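Novlow Household Chores Study
Progress report to the Gorik Fund, for the period ending in November
Prepared by the Stivska project team

We are happy to report that the work you are supporting has moved along nicely, if a little more slowly than we hoped back in the spring. As you will remember, the question we set ourselves was a plain one: can a general-purpose humanoid be trusted with the small chores of an ordinary home, the tidying and dusting that most of us put off until company is coming?

All of this period's trials took place in simulation, in the furnished room we call Juška. We have now logged 1,125 trial runs across 10 chores. Walking up to a piece of furniture and stopping at a sensible distance is in good shape, and we consider 6 of the chores ready for the next stage.
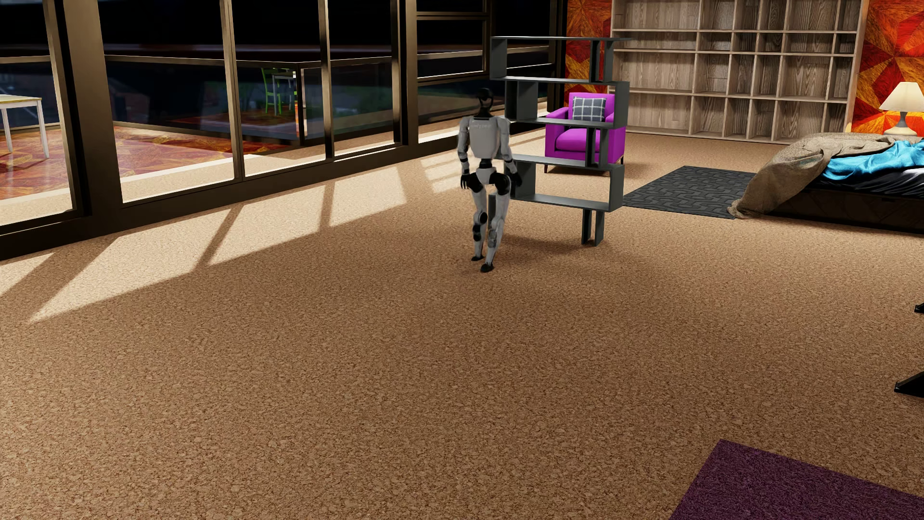
The remaining 4 are proving stubborn, and they all have to do with shelves. Wiping a flat tabletop is one thing, but reaching into an open compartment without knocking an elbow against the board above is quite another (as anyone who has dusted a bookcase in a hurry can tell you!). We had budgeted a month for this and it has taken closer to two, mostly spent on teaching the controller to back out of a bad reach and try again from a different spot.

Strong light through the windows has also given us some trouble. The software that picks out edges sometimes takes a shadow on the floor for the end of a shelf, and we are retraining it on a wider range of lighting.

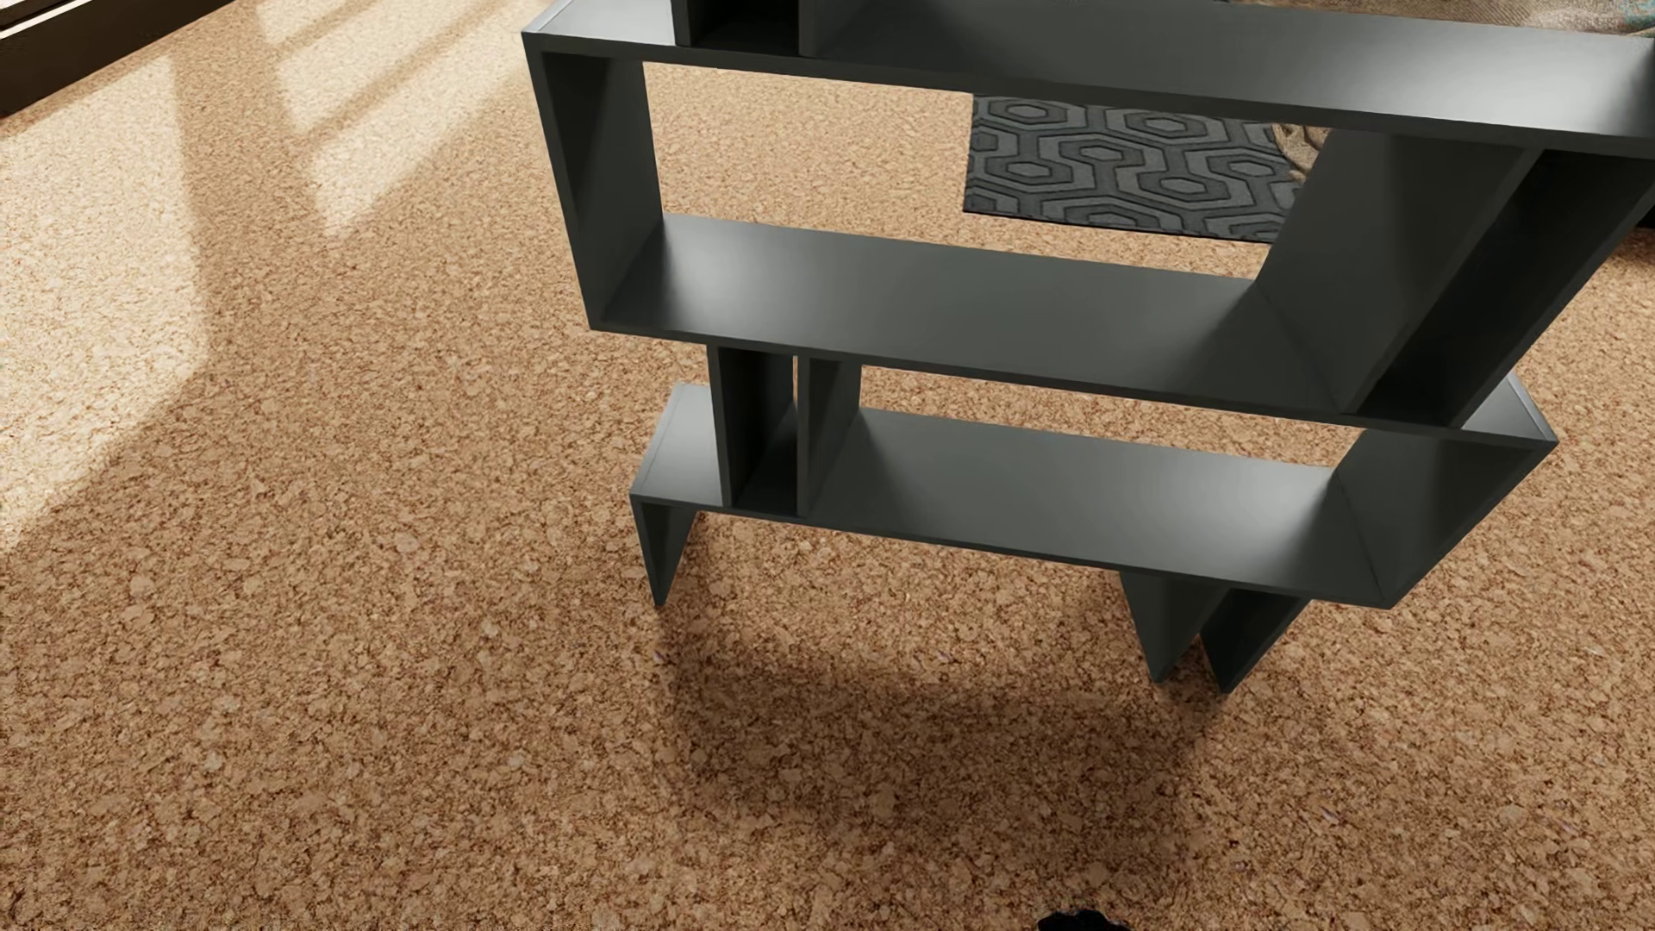
Figure 2. The zigzag shelving unit used in the shelf trials, with window light across the cork floor.

So, are we ready to hand over the dust cloth? Not yet, I'm afraid, though we feel a good deal closer than we did at the last report. Spending remains within the approved budget, and we are not asking for any change to the grant. Next period we will repeat the shelf chores with the retrained software and begin on bed making, which we expect to be slow going.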